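Two arms, one planner, and a lot of waiting

In May I finally moved our planner from Skamum to the new version of Quinlan, and I want to write down what I learned before I forget it.

The task is sorting artificial flowers into baskets with 2 arms. In the old setup each arm had its own planner and they shared a lock for the middle of the table. It was safe, but very slow. One arm was always standing still and waiting for the other to leave.

Quinlan plans both arms together. I was afraid of the planning time, and at first I was right: the first plans were so slow that I went to make tea. The problem was my collision model. I gave every leaf its own mesh, with 2,000 triangles for one flower. After I changed to a few simple capsules per stem and one sphere for the bloom, planning went down to 150 milliseconds. The grasps did not become worse, as far as I can tell.

Perception is still the weak part. A hydrangea head that touches a rose is often given back as one object, and then the grasp point lands between them. Loose leaves are also difficult – the detector from Faltina likes to attach them to the closest stem. For now I reject every mask with more than one bloom color and ask for a new view. It is not elegant, but it is easy to debug.

Next I want to replay the Zenham logs through the new planner and compare the paths. If somebody has a good way to keep time stamps in order between two controllers, please write me a comment.

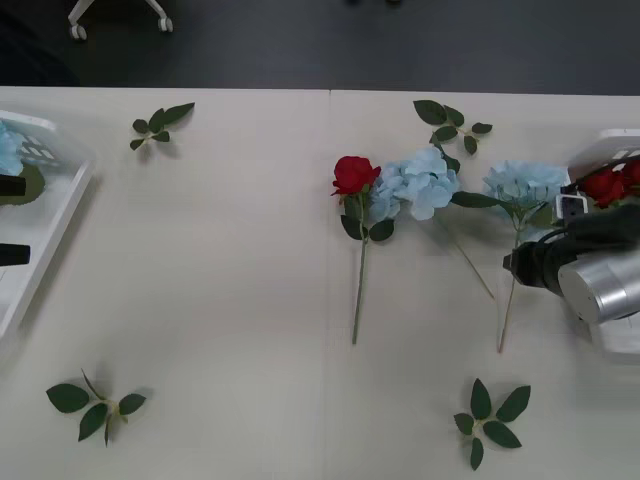
A rose, hydrangeas and loose leaves on the table, with a basket on each side.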